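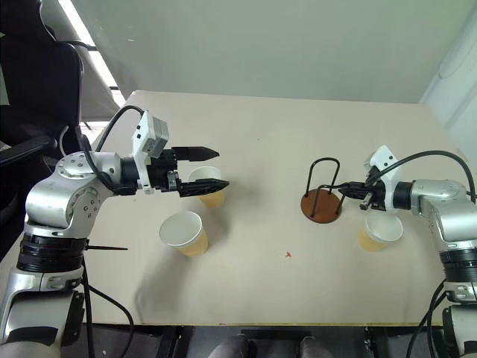
Figure 3. Table with light beige top, seen from above.

3.2 Table surfaces and reading comfort

The second part of the study dealt with the tables in the reading rooms at Stindton and Lorkia. Both libraries had replaced their dark tables with pale ones in the years before our survey, and staff at Stindton had received complaints about glare, mostly from people who read near the south windows. We wanted to know whether the colour of the surface mattered, or whether the complaints came down to the position of the seat.

Questionnaires were left at the issue desk for 12 weeks, starting in February. In all, 946 were returned in a usable state. Readers were asked where they had sat, how long they had stayed, what they had been reading and whether their eyes felt tired when they left. The wording followed the earlier Oltmanns survey, except that we dropped its question on spectacles, which many people in our trial run had left blank.

Seat position had a clear effect. Readers beside a south window reported tired eyes more often than those further in, and this held at both sites. The effect of surface colour was much weaker. At Lorkia, where 6 of the old dark tables were still in use, answers from the two kinds of table were close enough that we would not draw a firm conclusion from them. Readers of printed newspapers were slightly more likely to prefer the pale tops — several wrote that small type was easier to follow against them — while laptop users had no marked preference.

Length of stay complicates the picture. The median visit was about 76 minutes, but people at the window seats tended to stay longer, and longer visits went with more tired eyes wherever the reader sat. We therefore compared short and long visits separately. The difference between window and inner seats became smaller, though it did not disappear. Blinds were in use on some days and were not recorded, so their effect cannot be separated from that of the weather.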